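Week 4: Planning when the camera can't see much

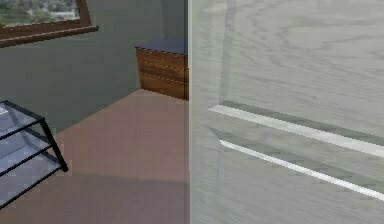 Right, so last week we let the Mekia planner have the full map of the room, and everyone's paths looked lovely. This week I'm taking the map away (sorry!) and you get a single view from the simulator. Get close to a big panel and half your pixels are wood grain, and whatever stands behind it has simply gone as far as the depth image is concerned.

My first go treated unseen space as free. Don't do that. Out of 1,726 runs in the Hedcombe rooms I had 227 collisions, nearly all while turning past something large and near. So mark every cell as free, full or unknown, and make unknown expensive - not forbidden, or the planner just sits there sulking.

Glass is the other nuisance. Try the segmenter on a glass shelf before you trust it.

For the lab, open the Mancuso notebook and do parts 1 to 3. Part 4 is optional, but it's the fun one: back off, look again, replan. Bring your cost plots along and we'll compare them.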